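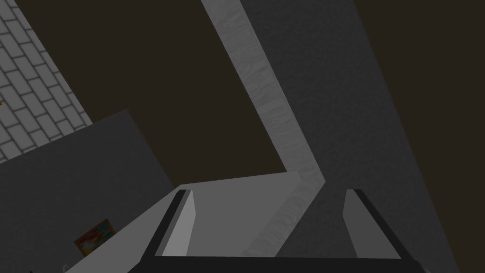
Gripper, open position

Teltuno storage resale group, minutes, 4th February

Stock
The Resov shelf count was read out. We hold 76 drive trays, of which 7 have no caddy screws. These go out as spares only. The Cabrera controllers stay on the price list until May.
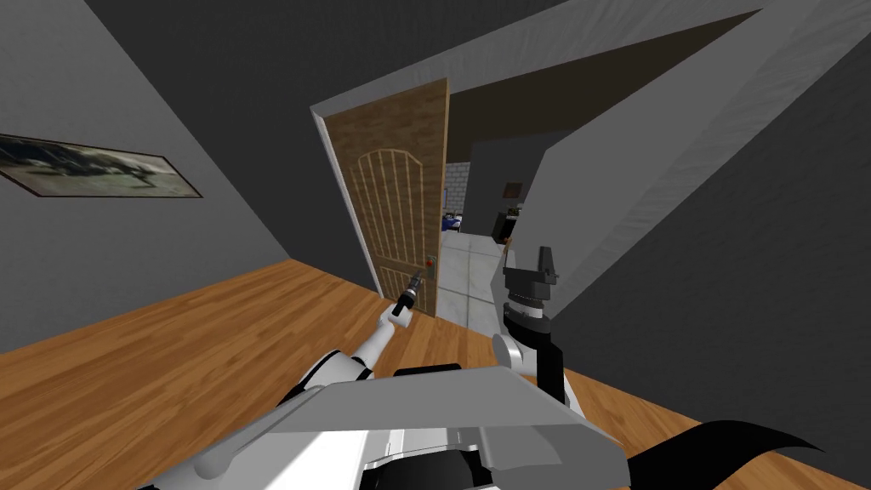
Returns from Bovside were discussed at length. Two arrays came back with firmware older than the quote stated, and the buyer has asked for a credit. The new back office will hold returns apart from tested stock. It was agreed to have a wooden door there, like the partly open one shown, with gray walls, and to put the returns log just inside. Credit agreed at $600, against the next order.

Support contracts
Renewal letters are going out too late. They will now be sent 2 months before expiry. Phone quotes must be confirmed by email the same day. There was no agreement on whether to keep offering four-hour parts cover outside the metro area. Carried over. 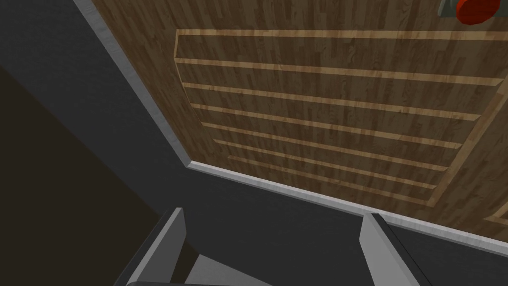 Data wiping
Every drive bought in gets a wipe certificate, including those sold for parts. Certificates to be filed by serial number, not by customer.

Any other business
Label printer is out of ribbon. Order two.

We use cookies to improve your visit. Accept / Manage settings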